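3.2 Setup in the shared workshop

The Stirow build was assembled in the workshop kitchen at Utside. Two white arms work between two tables, and we recorded 422 trials in February. Objects stayed where the members had left them.

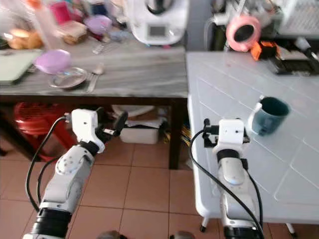

Each trial begins with the mug on the tiled table -- the handle may face any side. Figure 4 shows one start position. We removed nine trials in which a cable had pulled on the gripper.

Figure 4. Both arms and the mug, Stirow build.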